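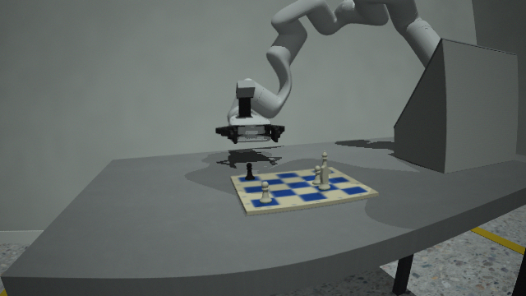

Savita Awasthi said a draw was a perfectly good result and I should take it. She said it with her coat on, reading the card over my shoulder, and then she put the card back on the shelf behind the bread bin where I kept the post.

I told her I would think about it.

The card had come that morning from Rønning. It had a picture of the harbour on the front, the same picture as the last three, and on the back Preben had written her move and under it the words "Draw? The evenings are getting light." She had not put anything else. Usually she put something about the boat or her knee.

We had been playing by post for 13 years and this was our sixth game. I had lost four and won one. We had met only once, on the Ploltitden ferry, when the crossing was held up by fog and the crew brought out a box of games for the passengers. There was a chess set in it with a salt cellar for one of the bishops. We got as far as the middle of a game before the engines started. She wrote her address on the back of a Skerkix biscuit wrapper and said she would like to finish it, so we did.

Savita came at four most days that spring. She lived across the landing and had a key because of my hip. She didn't play, but she knew how the pieces moved, and she had opinions.

"Is she ill?" she said the next day, before she had sat down.

"Why would she be ill?"

"She's never offered you one before."

I got the old cards out of the tin. Savita read them in order at the kitchen table while I peeled potatoes. It took her until nearly six. Her view at the end of it was that Preben wrote less in winter and more when she was losing, and that she had not mentioned the boat since October.

"Perhaps she's sold it," I said.

"Then she'd say so. You'd say so."

I wasn't sure I would. I had not told Preben about the hip. I had not told her about Alan either, until two games after the funeral, and then only because she had asked whether he was still growing leeks.

I set up the position again that night. I had a little the better of it, I thought, but it was the kind of advantage that takes 16 moves to come to anything, and at a card a fortnight each way that was a long time. I sat with it until the heating went off. Then I looked in the cupboard to see how many stamps I had left.

In the morning I rang the shipping office at Catimeck and asked what it cost to cross as a foot passenger. The man said it depended on the cabin. I asked about a chair. He told me the price of a chair and said they were very comfortable, and I said I had sat in one for eleven hours and they were not.

Savita thought I should telephone Preben first. I didn't have a number. In all that time it had not come up.

"You can't just turn up in Rønning with a suitcase."

"It's 1000 people and one street. I'll find her."

"And if she doesn't want finding?"

I went on buttering the toast. It was a fair question and I had been awake with it since five.

What I did in the end was write two cards. The first had my move on it, and "No, thank you. Your turn." The second I put in an envelope. I said I'd had a hip done in January and was walking well on it, that the leeks had been given up, and that I could be on the boat in June if she had a bed or knew someone who let one. I said I would bring the board. I asked after hers, meaning the boat, and then crossed that out and wrote it properly.

Savita took them down to the box, as she was going out anyway for milk. She came back up and said she had missed the first collection, but there was another at half past five.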